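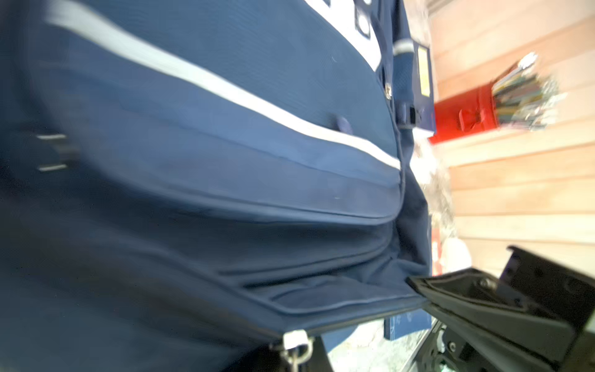

The sign on the door in Runddale said OPEN DAY, and someone had taped a second sign under it that said PUSH. I pushed. It was a pull door. Ten minutes later I was in a room full of people who had come to watch machines deal with a school bag, feeling that the machines and I were starting the day about even.

Omum has the ground floor of what used to be a carpet showroom, and the carpet is still there, in several patterns. The company teaches robot arms to handle the stuff that lies around a house: bags, books, pens, the phone you were just holding. Factories solved the car door years ago. A car door shows up in the same place every time and has no straps.

"People come in wanting to see it do a backflip," said Zinhle Botha, who was running the demonstrations and had the patience of a woman on her third group of the morning. "I tell them it's going to work on a backpack. Some of them go and get coffee."

I stayed, partly because the coffee line was long. The first thing you learn at one of these events is how much time there is. An arm moves a few inches and appears to think it over. A father next to me began to narrate for his daughter in the hushed tones of a golf announcer, and she told him to stop.

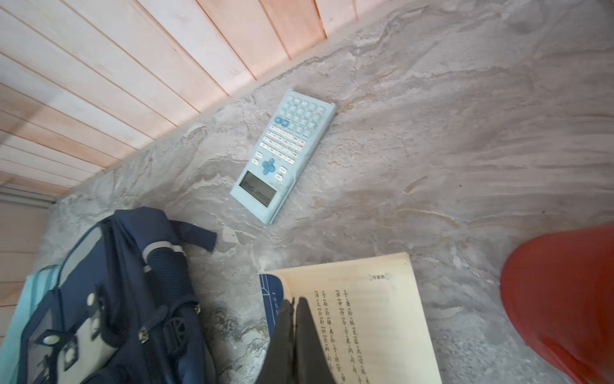

Botha says the trouble with a bag is that it has no fixed shape. Grab a book and you have the whole book. Grab a bag and you have a fistful of cloth, while the rest goes wherever it likes. Then there are the buckles and the loose ends of webbing, any of which might be mistaken for something useful. I have lost arguments with luggage on these same grounds.

So Omum uses two arms and gives each of them a camera near the hand, which means the machine gets a close look at whatever it is about to get wrong. Every attempt is saved, the bad ones included. The count for the backpack stood at 438 on the morning I visited, written on a whiteboard by the restrooms, and I was told not to ask how many of those I would have enjoyed watching.

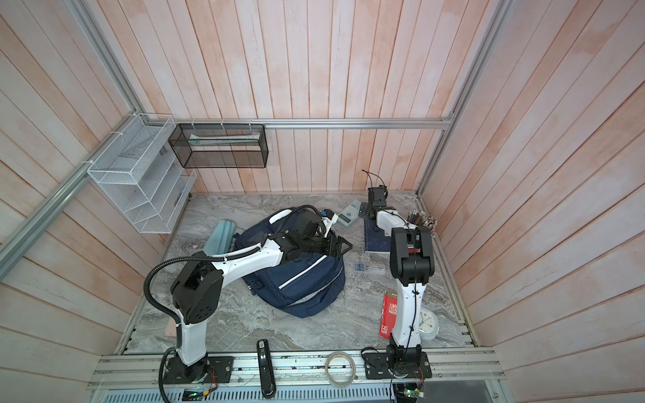 The two-arm station at Omum, with the backpack under the left gripper and a stapler and tape on the front rail.

What struck me about the setup was how much it looked like my kitchen table in September. Calculator, pencils, a red book, the bag in the middle taking up all the room. Botha said the clutter is the point of the exercise. A robot that can only find a backpack on a bare floor is a robot for people without children, and those people, she noted, can pick up their own things.

A man from Nyberg, which sells shelving and seemed to be there for the sandwiches, asked when he could buy one. Botha told him it wasn't for sale. He asked when it would be. She told him about a trial the company hopes to run next year at a school in Clendatberg, and he wrote down "Clendatberg" and nothing else.

He then asked what I think most of us had been wanting to ask, which was whether a ten-year-old couldn't do this faster. Botha allowed that one could. She has a ten-year-old. She invited him to come over some evening and try to get it to happen. 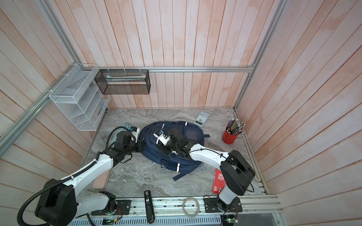
Both grippers on the backpack, with a cup of pencils to one side.

By the afternoon I had developed opinions. I thought the left arm was bossy. I found myself leaning to one side when I wanted a gripper to go that way, as people do with bowling balls, and I noticed that the father had started leaning too. His daughter had taken a chair at the front and wanted to know what the arms were called. They are called left and right. She was visibly let down and offered several alternatives, which Botha wrote on the whiteboard under the 438.

The last session ended at 3, when a bell went off somewhere in the back and the staff began folding chairs by hand. I helped with a few. One of them pinched my thumb, and Botha, going by with a stack under each arm, asked if I'd like that one added to the count.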